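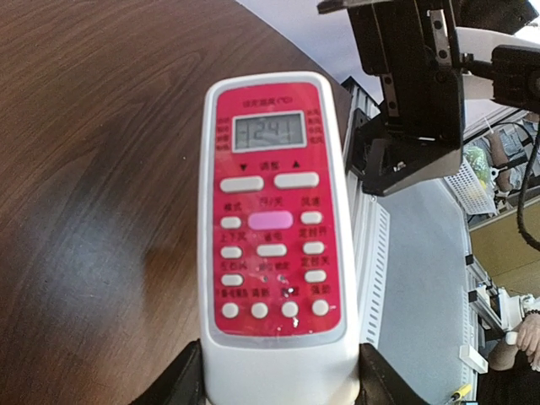
What does it cost to equip a small robot arm station? More than the arm. When I add up a station these days I expect the arm itself to be less than half of the total, with the rest going to grippers, mounting, cameras, cabling, spare parts and the hours it takes to get everything talking.

Station budgeting (I've also seen it called cell budgeting, and at one place just "the list") is the planning you do before ordering equipment for a robot workstation. I've written this entry from the small end of things, meaning one or two arms on a bench in a lab or workshop. Factory lines have their own rules and their own accountants, and I've never been near enough to one to tell you much.

Contents
1 What goes on the list
2 Grippers and fingers
3 Test objects
4 Lead times
5 Running costs
6 Common mistakes
7 See also

What goes on the list

Most people start with the arm, and fair enough, it's the fun part! But the arm has to be bolted to something. A proper frame or a heavy table comes next, then power, an emergency stop, a computer with enough ports, and whatever cameras you plan to use. My own first list ran to 45 lines and I still had to go back and add network cable. Put everything on there, even the screws. Cheap items don't hurt the total much but they can hold up a whole station when they're missing.

Grippers and fingers

A plain two-finger gripper will cover a surprising amount of work, and I'd buy one of those before anything fancier. What I'd spend extra on is fingers. They wear, they get bent, and different jobs want different tips. When we set up the Tronduvik bench I ordered 8 spare pairs, which looked silly on the purchase form and was about the only thing I never got questions on later. Check the opening width against the widest thing you mean to pick up, and check the payload with the gripper's own weight taken off (I forgot that on my first order and had to swap the whole unit).

A camera near the wrist is worth its line too. Budget for the bracket and a flexible cable as well as the camera, and leave slack for the joint to turn.

Test objects

This line gets left off more than any other. If the robot is meant to handle household things, you need household things: remote controls, baskets, cups, bags, boxes. They're cheap one at a time, and then you look up and you've got shelves of them. Buy a mix of shiny and dull surfaces, because glossy plastic throws glints at a camera and you'd like to find out early how your software copes. Thin flat things are harder to grasp than they look on a shopping list. Our object kit at Tronduvik had 283 items by the end of the first August, and storage for them had never been budgeted at all. So, shelves. Add shelves.

Lead times

Arms, in my experience, arrive sooner than the small metal parts that hold them up. Sqalli, who cut our adapter plates, needed 3 weeks for a reorder, and the arm sat in its crate the whole time. Ask every supplier for a delivery estimate in writing and plan around the slowest one. Grostari offered us a bundled package with the frame and brackets included. It cost more on paper, and looking back I'd probably take it.

Running costs

Cables fatigue and finger pads wear smooth. Software licenses renew in whichever month you've got the least money. I keep a separate line for repairs and refill it every year whether or not it got used. People's time belongs in here as well: somebody has to set out the objects, reset them between runs and stand within reach of the stop button. On the Urora project, staff hours passed the price of the hardware before the first year was up.

Common mistakes

Buying two of everything before one of anything works. Measuring the bench and forgetting the arm's reach past the edge of it. Skipping training for the people who'll be using the thing. Picking a controller that only speaks to its own brand of gripper, which I have done, and then paying for a converter box.

See also

Gripper selection
Payload and reach
Workcell layout
Spare parts planning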